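4. Comparison of Controllers in the Simulated Town Center

4.1 Setup

The two controllers under test, Odura and Barerov, were run in the same simulated town center with the same wheeled base and the same forward-facing camera. Odura is a sampling-based controller that rolls out candidate velocity commands and scores each against a local cost map. Barerov is a learned controller that maps the camera image and a goal heading directly to a velocity command. Both receive goals from the Plindov route planner, which supplies waypoints but no information about moving agents. The physics settings, the camera model, and the actor scripts were held fixed for all runs reported in this section.

A run starts at a fixed pose and ends when the base reaches the goal, makes contact with any object or pedestrian, or exceeds the time limit. Each controller was given 400 start and goal pairs, and each pair was repeated with 4 random seeds for the pedestrian scripts. Seeds were matched between controllers so that every Odura run has a Barerov run with the same initial conditions. Matching does not extend past the first few seconds in the crowded routes, where the scripted pedestrians respond to the base and the two runs drift apart.

The routes fall into two groups. Crossing routes take the base over or beside a marked crosswalk at a signalized intersection, where pedestrians walk in the same area. Plaza routes stay on open paving and follow a curb line marked by bollards. The groups were kept separate in the analysis, as the failures they produce have little in common.

Crossing routes are the harder group for Barerov. A pedestrian close to the camera fills much of the usable image height, and strong sunlight adds a dark shadow on the white bars of the crosswalk. In the training images for Barerov, which came from the Kwok set, shadows of this contrast are uncommon. The controller tended to slow at the shadow boundary and then resume, even when the pedestrian was moving away from it. Odura does not use image intensity in its cost map and showed no such effect. It did, however, keep a larger distance from walking pedestrians than its clearance setting calls for, an artifact of the inflation radius applied to moving obstacles.

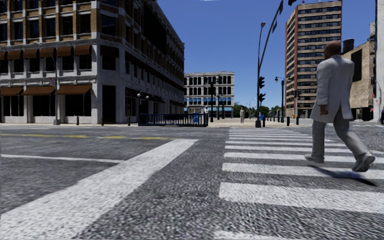
4.2 Plaza Routes

On plaza routes the main sources of error are the ground surface and the bollards. The paving is rendered as large, irregular rounded stones with darker joints. Close to the base the texture is coarse, and it becomes a fine, repeating pattern with distance. Feature matching on the far part of the pattern is unreliable, and the visual odometry shared by both controllers accumulated heading error on long straight segments. We left this error uncorrected. A correction would have favored Odura, which depends more heavily on the pose estimate.

Figure 2 gives a view of the plaza with bollards along the curb and open paving in the foreground. The nearest bollard is easy to separate from the road surface. The farthest one stands next to a bright blue box, and the Odura obstacle layer often merged the two into a single region. The merged region is conservative and caused no contacts, but it closed the gap between the objects and forced a wider path. Barerov, which has no explicit obstacle layer, passed at a more even distance.

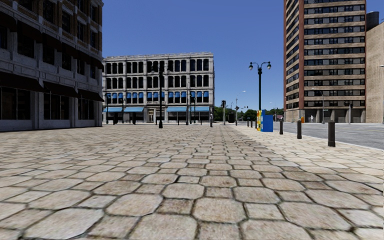
Figure 2. Simulated view across the cobblestone plaza, with bollards along the curb at right.

The lamp posts had little effect on either controller. Their poles are thin at long range and were frequently missed by the obstacle layer, then picked up well before they mattered for the local plan. Distant pedestrians were handled in the same way.

4.3 Logging and Exclusions

Command logs were written at the control rate and camera images at a lower fixed rate. The crossing group produced 3,854 stored image sequences and the plaza group 3,265, where a single run may contribute more than one sequence if the base stops and restarts. Sequences in which the simulator dropped a physics step were removed together with the matched sequences of the other controller. Contact events were taken from the physics engine and were not inferred from the images.

Smoothness was computed from the commanded velocities, with the final second of each run left out so that the stop at the goal does not dominate the measure. Clearance is the smallest distance between the base footprint and any collision shape over the run. Both measures are reported per route group in Section 5.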